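The Bin in Bay 2
A used arm, a metal bin and a shared workshop's long try at picking up clutter

7/29/21

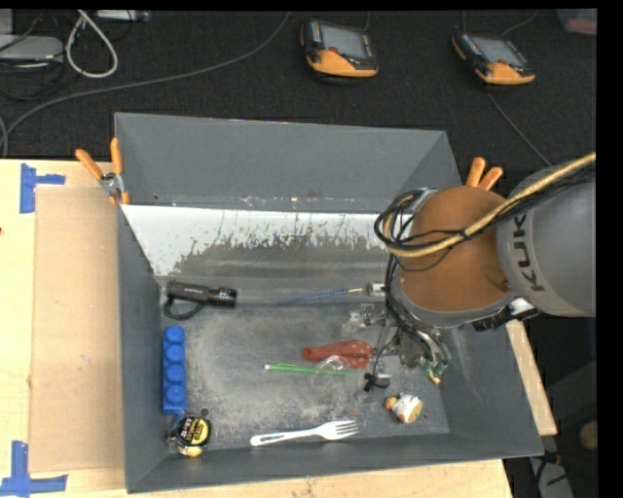
The members of the Tutent workshop did not set out to build a picking robot. They wanted something to sort the returns shelf, where borrowed tools and odds and ends pile up at the end of every week. Someone always has to stand there and decide what goes where. In December a few of them started asking whether a machine could do it, and the question has taken up most of Bay 2 ever since.

Tutent is a shared shop in a former upholstery building. Members pay by the month and get a key, a locker and the use of the saws, the lathe and the sewing room. Bay 2 used to be the place for large glue-ups. It has carpet because the upholsterer kept his showroom there, and the group left the carpet down since it keeps the noise from the rest of the building.

The arm was the largest expense. The group bought it secondhand for $2,000, with its controller, from a packaging plant that was closing a line. It is an industrial arm, older and heavier than anything a hobbyist would choose from a catalog. Moving it in took a pallet jack and most of a Saturday. Wiring the bay for it took longer, and the landlord wanted the work done by a licensed electrician, which was fair.

The job itself is easy to state. Put a mix of ordinary objects in a bin. Have the arm reach in, take hold of one, lift it out and set it somewhere else. Repeat until the bin is empty. Factories have done a version of this for years, usually with parts that are all the same. The returns shelf at Tutent has never held two things that are the same.

So the practice load is deliberately mixed. A flashlight with a wrist strap goes in with a tape measure, a plastic fork, a long blue toy brick and a brush with blue bristles. The spring clamps, with their orange handles, stay on the rim of the bin, and the arm is not meant to touch them.

The group keeps a rough ranking of what is hard. The brick is the easy one. It has flat sides, it doesn't roll, and its color is unlike anything around it. The tape measure is almost as good, though it is wide for the gripper if it comes at it the wrong way. The flashlight is fine by the barrel. By the strap it swings, and a swinging flashlight will knock the bin wall on the way out.

The fork is hard because it is thin and lies close to the floor of the bin. Clear plastic is the worst. The camera software has trouble telling where a transparent piece ends and the metal begins, and bright reflections make it guess wrong. The members tried different lamps for a month. They ended up with softer light from two sides, and the clear pieces are still the last to leave the bin.

The software is called Vollevora. One of the members began it as a way to label photographs of hardware, and it grew from there. It looks at the bin, proposes a list of places to grab and gives each one a score. A second program, Fusier, takes the best score and works out a path that keeps the arm clear of the walls. Splitting the work this way was a decision from early on, and the group is glad of it. When a pick fails, the log shows whether the machine chose a bad spot or took a bad route to a good one.

Bad routes were the bigger problem through the spring. A bin with sloping sides is kind to objects, which slide toward the middle, but it is unkind to a gripper that has to come in at an angle. The cables made it worse. Every line that runs down to the gripper has to bend when the wrist turns, and a loop that is slack in one position is tight in another. The first dressing of the cables lasted two evenings before a connector pulled out. The current one has longer loops at the joint and a rule in Fusier that limits how far the wrist may turn before it has to come back.

The floor of the bin shows its age. It is scuffed across the middle, and the finish on the far slope is flaking. There was talk of repainting it, and one member had already priced the primer. The group voted to leave it alone. A fresh coat would have made the pictures cleaner and the software a little lazier, and the returns shelf isn't clean either.

Position matters a great deal to all of this. If the bin moves by the width of a finger, the arm's idea of where the floor is goes wrong. The answer is blue tape on the tabletop, with strips meeting at corners to mark positions. It costs almost nothing and can be peeled up when the table is needed. A plan to bolt everything down was drawn up and never carried out, mainly because members still want the table for other work.

Safety rules are posted on the door. No one reaches into the bin while the arm has power. One person runs the arm, and that person keeps a pendant in hand and does nothing else. New members watch for an evening before they try it. The speed is held low, and visitors often remark on how slow it is. The group has no plans to change that.

The longest unattended plan so far is named Bạch, after the street where the member who wrote it grew up. It is a test routine of 101 picks, with the bin refilled by hand each time it runs empty. The first full run took a whole evening and ended with a list of failures long enough to fill the whiteboard. Thin items made up most of it. The group now runs Bạch on the last Thursday of the month and changes one thing between runs, which has been a hard habit to keep. People come in with ideas and want to try them all at once.

The gripper is next. Its fingers are too blunt for the fork and too stiff for crumpled plastic, and the members have been cutting softer pads from different rubbers in the sewing room. A narrower pair of fingertips is being machined on the lathe side of the building, with a lip at the end meant to slide under flat things. The drawings are pinned up in the hall, and anyone with a key is free to mark them up.

The returns shelf is still sorted by hand, on Fridays, before the shop closes.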